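강의 노트 4: 작업대의 조명과 눈의 피로

지난주에 나눈 자료의 마지막 표를 아직 안 읽은 분은 먼저 읽고 오시기 바랍니다. 오늘 내용은 그 표에서 바로 이어집니다. 제 한국어가 어색한 곳이 있으면 수업 후에 알려 주십시오. 다음 판에서 고치겠습니다. (Randi Strand)

## 4.1 밝기와 조도

많은 학생이 "밝다"라는 말을 두 가지 뜻으로 씁니다. 하나는 광원에서 나오는 빛의 양이고, 다른 하나는 작업면에 도착하는 빛의 양입니다. 이 과목에서 조도라고 하면 항상 두 번째 뜻입니다. 단위는 럭스(lx)이고, 기호는 E를 씁니다.

작은 광원 하나가 작업면을 수직으로 비출 때에는 다음 식을 씁니다.

> E = I / d²

I는 광도(칸델라), d는 광원과 작업면 사이의 거리(미터)입니다. 광도가 900 cd이고 거리가 3 m이면 조도는 100 lx가 됩니다. 거리를 반으로 줄이면 조도는 네 배가 됩니다. 시험에서 가장 자주 틀리는 부분이 이 제곱입니다.

빛이 비스듬히 들어오면 입사각의 코사인을 곱합니다. 입사각은 작업면에서 재는 각이 아니고, 작업면의 법선에서 재는 각입니다. 작년 답안지 중에 이것을 반대로 쓴 것이 많았습니다.

## 4.2 반사와 눈부심

같은 조도에서도 작업면의 재질에 따라 눈이 느끼는 피로는 다릅니다. 광택이 있는 면은 등의 모양을 그대로 비추기 때문에, 보는 사람은 물건과 등의 반사상을 동시에 보게 됩니다. 무광의 면은 빛을 여러 방향으로 흩어지게 합니다. 그래서 세밀한 작업에는 보통 무광을 권합니다.

눈부심은 두 종류로 나눕니다.

- **직접 눈부심**: 광원이 시야 안에 들어올 때 생깁니다. 등의 높이를 바꾸거나 갓을 씌웁니다.
- **반사 눈부심**: 작업면이나 주변 벽에 비친 빛 때문에 생깁니다. 등을 옆으로 옮기는 것이 가장 간단합니다.

주변 벽의 색도 중요합니다. 벽이 작업면보다 훨씬 어두우면 눈이 두 곳을 오갈 때마다 다시 적응해야 합니다. 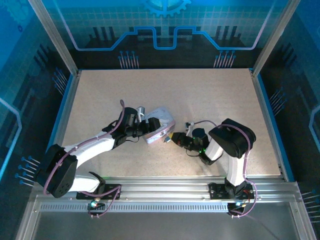

적응에 걸리는 시간은 방향에 따라 다릅니다. 어두운 곳에서 밝은 곳으로 옮길 때는 짧고, 밝은 곳에서 어두운 곳으로 옮길 때는 깁니다. 앞의 것을 명순응, 뒤의 것을 암순응이라고 부릅니다. 나이가 많은 사람은 암순응이 더 느린 경향이 있으므로, 여러 사람이 함께 쓰는 방을 설계할 때 이 점을 생각해야 합니다.

## 4.3 측정 실습

실습은 금요일에 Ridgeway관 124호에서 합니다. 조도계는 조마다 하나씩 나누어 드립니다. 순서는 다음과 같습니다.

1. 조도계의 영점을 확인합니다. 수광부의 덮개를 닫고 0이 나오는지 봅니다.
2. 작업면에 50 cm 간격으로 측정점을 표시합니다.
3. 각 점에서 세 번 측정하고 평균을 적습니다. 측정하는 사람의 그림자가 수광부에 떨어지면 안 됩니다.
4. 최소 조도를 평균 조도로 나누어 균제도를 구합니다.

균제도는 단위가 없습니다. 보고서에 "균제도 0.6 lx"라고 쓰면 감점합니다.

## 4.4 과제

어떤 책상의 평균 조도가 121 lx이고 최소 조도가 50 lx입니다. 균제도를 소수점 아래 둘째 자리까지 구하고, 등을 하나 더 설치한다면 어느 위치가 좋을지 그림과 함께 설명하십시오. 분량은 한 쪽이면 충분합니다.

과제는 조교 Szabolcs Szénási에게 제출합니다. 측정값을 손으로 적은 원본도 같이 내야 합니다.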